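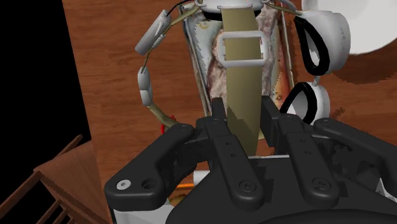 시뮬레이터 화면. 갈색 나무 테이블 위 물건들을 향한 검은색 그리퍼. (제공=브렐루라)

브렐루라, 집기 시연 데이터 모음 '쿠톤' 6월 공개
"어수선한 테이블일수록 반가워요"

안녕하세요, 브렐루라 데이터팀입니다. 보도자료는 원래 좀 딱딱하게 써야 한다는데, 저는 그게 잘 안 돼서요. 그냥 제가 매일 하는 일을 말하듯이 적어 보겠습니다. 기자님들, 편하게 읽어 주세요!

저희가 이번에 내놓는 건 '쿠톤'이라는 시연 데이터 모음이에요. 로봇 팔이 테이블 위 물건을 집는 과정을 사람이 직접 조종해서 하나하나 기록한 건데요, 첫 공개분에는 가상 테이블 배치 58가지가 들어갑니다. 조종은 전부 저희 팀 6명이 돌아가면서 했어요. 저도 그중 한 명이고, 덕분에 요즘은 집에서 반찬 집을 때도 손목 각도를 생각합니다(직업병이에요).

이번 공개분은 모두 시뮬레이터에서 모았습니다. 실제 테이블이라면 물건을 도로 제자리에 놓느라 하루가 다 갔을 텐데, 가상 환경에서는 버튼 한 번이면 처음 상태로 돌아가니까 같은 물건을 왼쪽에서도 집어 보고 위에서도 집어 보고, 마음에 안 들면 또 해 볼 수 있거든요. 대신 물건만큼은 까다로운 걸로 골랐어요. 반듯한 상자만 잔뜩 집어 본 학습 모델은 조금만 낯선 모양이 나와도 헤매더라고요. 그래서 위로 갈수록 넓어지는 길쭉한 물건, 가장자리가 톱니처럼 생긴 물건, 띠와 버클이 달린 물건, 축 휘어진 케이블, 검은 고리가 달린 하얀 부품 같은 것들을 한 테이블에 일부러 섞어 놓습니다. 그리퍼에 가려서 물건이 일부만 보이는 순간도 지우지 않고 그대로 담았고요.

한 가지 더 자랑하고 싶은 게 있어요. 쿠톤에는 실패한 시연도 들어 있습니다! 놓친 것, 옆 물건을 건드린 것, 두 손가락 사이에 제대로 안 들어온 것까지요. 실패 유형은 17가지로 나눠 표시했는데, 이 분류표를 놓고 팀에서 정말 오래 다퉜습니다. '미끄러짐'과 '덜 잡힘'이 같은 건지 다른 건지로 오후를 통째로 보낸 적도 있어요. 결국 둘은 따로 두기로 했습니다.

기록 형식은 저희 협력사 헤민의 도구에 맞췄습니다. 헤민을 이미 쓰고 계신 연구실이라면 따로 변환하지 않고 바로 불러오실 수 있어요. 시연마다 그리퍼 위치와 손가락 간격, 조종자가 남긴 짧은 메모가 함께 저장됩니다. 메모는 다듬지 않아서 "아 이건 좀 급했다" 같은 말도 그대로 있는데, 너그럽게 봐 주세요.

쿠톤은 대학과 비영리 연구실에 무료로 제공하고, 기업은 별도 문의를 받습니다. 6월 공개에 맞춰 캔빌 사무실에서 오후 2시에 조종 체험 자리도 열어요. 직접 조종간을 잡고 시연을 남겨 보실 수 있고, 원하시면 그 기록을 다음 공개분에 넣어 드립니다. 취재를 원하시는 분은 브렐루라 홍보 창구로 미리 알려 주세요.

브렐루라 소개
브렐루라는 로봇 조작 학습용 시연 데이터를 수집하고 정리하는 회사입니다. 본사는 캔빌에 있습니다.

문의: 브렐루라 데이터팀 쿠톤 담당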